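Comment un avion trouve-t-il sa place à l'aéroport ?

Publié le 11 juin 2019

Quand on prend l'avion, on pense surtout au décollage et à l'atterrissage. Pourtant, une bonne partie du travail se fait au sol. Un aéroport reçoit des avions toute la journée, et chacun doit savoir sur quelle piste se poser, quel chemin suivre ensuite et où s'arrêter. Tout cela est préparé à l'avance.

Pour comprendre, nous allons suivre un avion de la compagnie Groen qui arrive de Conberg et se pose à Stelletau.

Avant l'arrivée

Un avion ne peut pas se présenter à un aéroport quand il en a envie. Dans les grands aéroports, la compagnie doit avoir un créneau. Un créneau, c'est une heure réservée pour atterrir ou pour décoller. C'est un peu comme un rendez-vous chez le dentiste : si tout le monde venait à la même heure, il y aurait une longue file d'attente.

Les créneaux sont distribués plusieurs mois avant. Pour les vols de l'été, les compagnies et les aéroports se mettent d'accord dès le mois de novembre. Une compagnie qui veut ouvrir une nouvelle ligne doit donc s'y prendre tôt. Elle demande une heure d'arrivée et une heure de départ, et elle n'obtient pas toujours celles qu'elle préfère. Le matin et le début de soirée sont les moments les plus demandés.

Le numéro de la piste

Stelletau possède une seule piste. Elle mesure 3000 mètres de long. À pied, il faudrait plus d'une demi-heure pour aller d'un bout à l'autre.

À l'une des extrémités de la piste, un grand numéro est peint en blanc sur le sol : 14. Ce numéro ne veut pas dire qu'il y a quatorze pistes. Il indique une direction. Sur une boussole, le tour complet fait 360 degrés. On prend la direction de la piste, on l'arrondit à la dizaine et on enlève le dernier zéro. La piste 14 est donc orientée vers 140 degrés, c'est-à-dire vers le sud-est.

À l'autre bout, le numéro est différent, car l'avion qui arrive de ce côté roule dans l'autre sens. Il faut ajouter 180 degrés, ce qui donne 320. On peint donc le numéro 32. Une même piste porte ainsi deux numéros, un à chaque bout.

Le sens utilisé dépend du vent. Les avions se posent et décollent de préférence face au vent. Le vent de face aide les ailes à porter l'avion, qui peut alors rouler moins vite et s'arrêter sur une distance plus courte. Si le vent tourne pendant la journée, les contrôleurs peuvent changer le sens de la piste.

Les contrôleurs aériens

Les contrôleurs aériens travaillent en partie dans la tour de contrôle. De là-haut, ils voient la piste et les chemins autour. Ils parlent aux pilotes par radio.

Le contrôleur dit au pilote quand il peut se poser. Le pilote répète ce qu'il vient d'entendre. Cela peut sembler inutile, mais c'est une règle importante : en écoutant la réponse, le contrôleur vérifie que le message a été bien compris. Si le pilote se trompe, le contrôleur le corrige tout de suite.

Pour éviter les confusions, les lettres sont remplacées par des mots. A se dit Alpha, B se dit Bravo, C se dit Charlie. À la radio, B, D et P se ressemblent beaucoup. Bravo, Delta et Papa ne se ressemblent pas du tout. Cet alphabet est le même dans le monde entier.

Sur les chemins de l'aéroport

Notre avion s'est posé. Il ralentit, puis il quitte la piste pour laisser la place au suivant. Il s'engage sur une voie de circulation, que les pilotes appellent souvent « taxiway ». Les voies de circulation sont les rues de l'aéroport. Elles portent des lettres, inscrites sur des panneaux au bord du chemin.

La nuit, des lumières guident les pilotes. Les lumières bleues marquent les bords des voies de circulation. Les lumières vertes indiquent la ligne du milieu. Des lumières rouges placées en travers du chemin signifient qu'il faut s'arrêter, comme un feu rouge dans la rue.

Les voitures et les camions de service ont leurs propres routes. Quand un véhicule doit traverser une voie de circulation, il laisse passer l'avion. Un avion est lourd, et son pilote ne voit pas bien ce qui se trouve juste devant ses roues.

Se garer

L'endroit où l'avion se gare s'appelle un poste de stationnement. Chaque poste a un numéro. Le nôtre est le poste 2. Une ligne jaune peinte au sol montre au pilote où placer la roue avant.

Pour les derniers mètres, le pilote a besoin d'aide. Parfois, un écran installé sur le bâtiment lui indique s'il doit aller à gauche ou à droite et à quel moment freiner. Parfois, c'est une personne qui se tient devant l'avion avec des bâtons de couleur, un dans chaque main. Quand elle croise les bâtons au-dessus de sa tête, le pilote s'arrête.

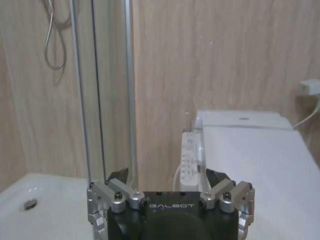
Une fois les moteurs coupés, on place des cales contre les roues pour que l'avion ne bouge plus. Ensuite, plusieurs équipes se mettent au travail en même temps. On sort les valises de la soute. Un camion apporte le carburant. D'autres personnes nettoient la cabine, vident les toilettes et remplissent les réservoirs d'eau. Le pilote, lui, fait souvent le tour de l'avion à pied pour regarder les pneus, les ailes et les moteurs.

Ce temps passé au sol entre deux vols s'appelle l'escale. Pour la compagnie, une escale courte est intéressante, car l'avion peut faire plus de vols dans la journée. Mais aucune vérification ne peut être oubliée. Si l'une des équipes prend du retard, l'avion part plus tard.

Repartir

L'avion repart maintenant vers Arcombe. Il est garé le nez vers le bâtiment et doit donc reculer. Un avion de ligne ne recule normalement pas tout seul. Un tracteur très puissant, bas et large, s'accroche à la roue avant et le pousse en arrière. Cette manœuvre s'appelle le repoussage.

Quand le tracteur s'est éloigné, l'avion roule jusqu'au début de la piste. S'il y a d'autres avions, il attend son tour. Le contrôleur laisse aussi un peu de temps entre deux décollages, car un gros avion remue beaucoup d'air derrière lui, et un petit avion qui le suivrait de trop près serait secoué.

Les mots à retenir

Créneau : heure réservée pour un atterrissage ou un décollage.
Voie de circulation : chemin que suit l'avion entre la piste et son poste.
Poste de stationnement : place où l'avion se gare.
Escale : ici, temps passé au sol entre deux vols.
Repoussage : manœuvre qui consiste à pousser l'avion en arrière avec un tracteur.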